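Remote control (household)

A remote control, known in many British homes as the clicker, the doofer or simply "the thing", is a small handheld device for working a television, heater or other appliance from across the room.

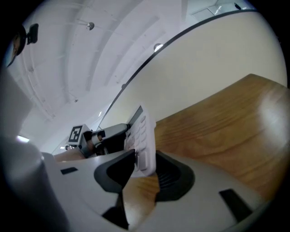
Early sets were tied to the television by a long cable, and a good many shins suffered for it. Later ones used sound, then light, and most households now own more of them than they can easily keep track of - one for the telly, one for the fan, and one whose purpose has been quite forgotten.

The village museum at Karkdale keeps a much-loved collection of 482, begun by Mireille Huet and opened to visitors one December. Almost 111 of them still have their original battery covers, and Huet is always glad to hear from anyone with a spare.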